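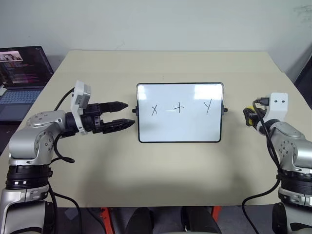 Whiteboard task, "x + y", both arms up, laptop on the left.

8 September 2026

Student project, board handling. Written up by me, Ebise has the logs.

Ditte's proposal from August says the pair of arms will "understand and respond to simple algebra on a handheld board". I said then that I didn't believe the word "understand" and I still don't. What we have is two arms and a classifier that has seen 3,000 pictures of letters, most of them in Aksel's handwriting. Give it Réjean's x and it says plus sign. I'd like that in the report, in those words, before the Grokby open day and not after.

Ran 25 attempts at gripping the board by its edge and lifting. 14 counted as good by Ditte's rule, which is that the board leaves the table. By my rule (leaves the table, stays level, goes back down where it was) it's a lot fewer. We need to pick one rule and stop swapping. Brynhildur suggested a third, and I've asked her to write it down first.

Glare is the other thing. The ceiling lights come straight off the glossy surface into the wrist view, and a bright streak next to a pen stroke is very easily read as another pen stroke. Aksel thinks more training pictures will fix it. Maybe. I think a matt board would fix it by teatime.

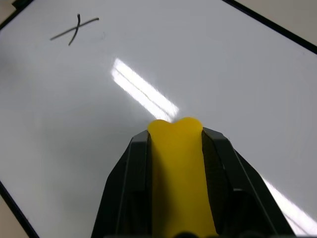

A single letter on its own ought to be the easy case, and the confidence score still wandered all over the place when the wrist turned. Ebise wonders whether the rotation step is being applied twice. Worth an hour of somebody's time – mine, probably.

Also: thin strokes. The marker wants replacing, and whoever writes on the board should press harder. Réjean disagrees, says real users won't. Fair point, but we haven't got real users, we've got a demo in 3 weeks.

To do
Matt board, ask Harkora for a price
Ebise: check rotation in the wrist view code
Ditte: one definition of success, on paper
Rerun the 25 with the lights at the back switched off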